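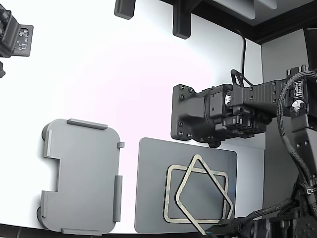 Cell 6 went back together on 23rd May after its service, and this page keeps the setup on record for whoever opens it up next. It is a small bench cell, built by Brindier and looked after by the two of us, Zamfira Jitaru and Laurențiu Ardeleanu. The curved white backdrop stays in all year and gets wiped down before anything else is touched, as dust on it shows up in the camera checks. The printed gray plate with the raised rim goes on the left, notch facing left, and the dark board goes to the right of it. The two thin outline frames rest on the board, one over the other, when we start a practice run. The arm comes in from the right with its wrist at mid-height, and that side is where most of the service time went.

Wrist flange
Small bolts run all the way around the edge of the flange. We tighten them in a cross pattern, never in a circle, and put a paint mark on each head when it is done. The last team had skipped the marks, so we redid the whole flange. Use the short Mera driver. The long one hits the brackets behind it.

Cables
The braided cable has to keep a loose loop down the side of the arm. If it is pulled tight it rubs, and the old one wore through in September. The thin cable on top of the wrist runs upward and needs enough slack for a full turn. Laurențiu moves the joint by hand with power off and watches both cables before he signs the sheet.

Gripper fingers
Wipe with a dry cloth, then check that they close evenly on a strip of paper. Kullix sells the finger sets in pairs only -- do not mix an old finger with a new one. We logged 197 hours on the last pair before the grip started to slip.

Plate and board
The plate is 3D-printed and the rim segments are part of the print, so a chipped rim means a new plate. A spare takes 53 minutes to swap in if you count the position check. Zamfira keeps the print file on the shared drive under Buzatu, which was the name of the first cell and never got changed. Keep the board clear of grease. A greasy board lets the outline frames slide, and then the pick points are off.

First run after service
Start at reduced speed, 80 on the speed setting and no higher, with one person at the stop button. Run the arm through its empty path first -- no parts, fingers open. Then put the frames out and run it again. If the wrist makes a clicking sound, stop and go back to the flange bolts.

The service sheet is in the drawer under the bench. Please write the date and your initials on the same line, and leave the torque column filled in even if nothing was changed.

We use cookies to remember your settings on this site. Accept | Manage cookies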